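Two hands and a bunch of keys

I have now watched a robot try to pick up a key ring more times than I have picked up my own, and I'm still not bored. I went up to Holtgate for what was meant to be a quick look at two sets of gripper fingers, and I missed my train home (and the one after it).

The fingers come from Datetti and from Wan, and Kekeli Mensah has been putting both through the same list of fiddly jobs. Keys, cable ends, zips, anything thin and annoying. "Boxes are easy," she told me. "Everyone can do boxes. Give it something that swings." 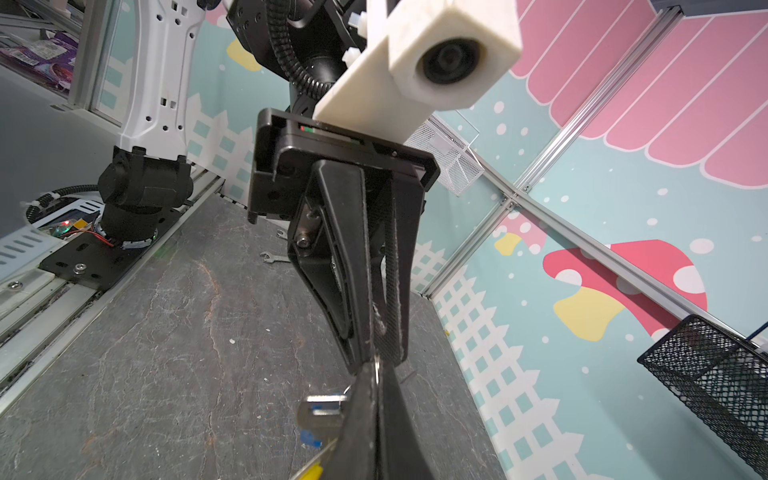 Keys, then, were where we spent most of the morning. I'd assumed the hard bit would be grabbing them, but Kekeli is far more bothered about the angle, as a ring held a touch too low flops over as soon as the second arm comes near it. With the long tapered fingers closed right down at the tips, the ring sits in the pinch and the silver key and its blue tag dangle underneath, and that's the hold she wants every time. The grey pad inside the finger had picked up white lint, and she's keeping a note of how grip changes as the pads wear. I love that sort of thing! Makers quote you force and stroke and hardly ever fluff.

The Wan set closes more softly and I found it much nicer to drive, though it did let go twice when I got cocky. Datetti's is stiffer and a bit snatchy at the start, but after 70 tries I'd trust it with my house keys. Kekeli's full log runs to 2346 attempts, so do weigh my opinion accordingly. 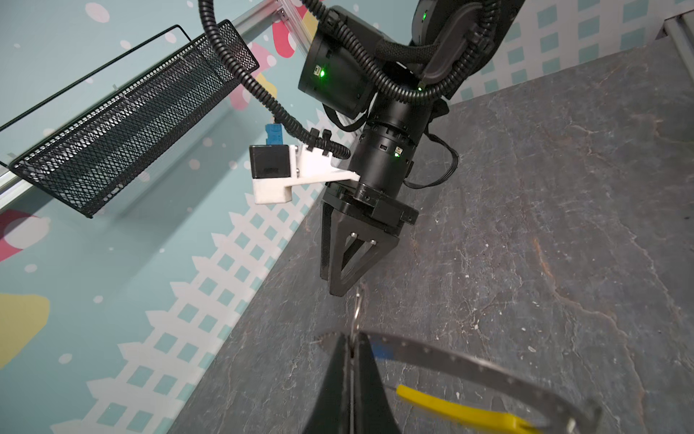
Passing things from one arm to the other is another matter altogether. You're steering two wrists at once, and the wrist camera only sees its own side of the story, so I kept drifting in too close and having to back off. My best run was four clean passes. Kekeli's software, Iltlow, slows both arms near the meeting point, and with that switched on even I looked fairly competent.

She wants another 1000 passes logged before she picks a winner, and reckons on January.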